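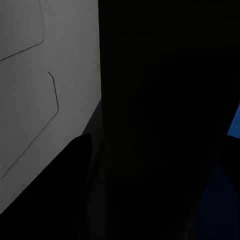
Davport 300 Workbench Top

Item no. 404
Sold by Carretero Workshop Supply
Price: $199, top only
Usually ships Tuesday

The Davport 300 is a replacement top for home and small shop workbenches. It is sold without legs, so you can put it on a frame you already have, on a pair of cabinets, or on the Buststead leg set listed farther down this page. It suits general repair work, model building, sewing machine service, bike parts and light assembly. It is not meant for hammering on steel or for use as a welding table.

The top comes in one piece and is finished on both faces. When one side gets worn you can take it off, flip it over and screw it back down. The edges are eased so they do not catch on sleeves.

What is in the box

Davport 300 top
Bag of mounting screws with washers
Drilling template (paper, full size)
Care card

Brackets are not included. If you are mounting to a metal frame you will need machine screws to match your frame. Check the holes in the frame before ordering and tell us the thread size if you want us to add the right ones.

Load

The top is rated for 300 pounds, spread evenly, when it is supported along both long sides. The rating goes down if you support it only at the corners. For a heavy vise, bolt through the top and into a backing block underneath. Place the vise over a leg if you can. Do not hang it off the middle of the front edge.

Mounting

Lay a blanket on the floor and place the top on it with the better face down. Set the frame on top, upside down, and center it. Tape the paper template in place along one rail and mark the holes. Drill pilot holes only to the depth shown on the template. Start all of the screws before tightening any of them, then work from the middle outward. Turn the bench over with a helper. The top is heavier than it looks and the legs can twist if one person does it alone.

If the bench rocks, adjust the feet before you tighten the screws the last time. A top that is pulled down onto an uneven frame will stay uneven.

Care

Wipe with a damp cloth and a little dish soap. Dried glue usually lifts with a plastic scraper. Do not use steel wool or scouring powder. Acetone will dull the finish if it sits, so clean it up right away. Soldering irons need a stand and a mat. Hot pans and heat guns will mark the surface, and heat marks are not covered by the warranty.

Goes with

Buststead Leg Set. Four steel legs with leveling feet. Fixed height. The holes line up with our template.

Buststead Lower Shelf. Fits between the legs of the set above. Not for use with other frames.

Wumton Drawer, single. Hangs under the top on its own rails. You can fit up to 2 on a Davport 300.

Wumton Edge Strip. Press-on strip for the front edge. Cut with household scissors.

Shipping and returns

Tops go by freight and the driver will call ahead. Delivery is to the curb or garage door. Bringing it down stairs is extra and has to be arranged before the truck leaves. Please open the carton and check the corners while the driver is there. If a corner is crushed, write it on the delivery slip and send us a copy the same day.

Unused tops can be returned within the return period on your invoice, in the original carton. Once a top has been drilled we can't take it back. Drawers and legs can be returned by regular mail.

The price on this page is good through April. Local pickup is free, and the pickup door is open until 4:30 p.m. Bring a vehicle with a flat bed or a roof rack. The carton will not fit in most sedans.

Common questions

Can I cut it down?
Yes. Use a fine-tooth blade and cut from the back face. Seal the cut edge with two coats of varnish or cover it with edge strip. Cutting the top does not cancel the warranty on the rest of it.

Can I use it outdoors?
No. A covered porch is also too damp in most places. An unheated garage is fine if the top stays dry.

Can I join two end to end?
Yes, but each one needs its own support at the joint. We sell a joining plate at the counter. It is not listed online yet.

Will it fit my old Davport frame?
It fits the older frames with square rails. The round-rail frames use a different hole pattern and you will have to drill new holes.

For help with sizes or freight, ask for Cayetano Prieto at the parts counter and have the item number ready.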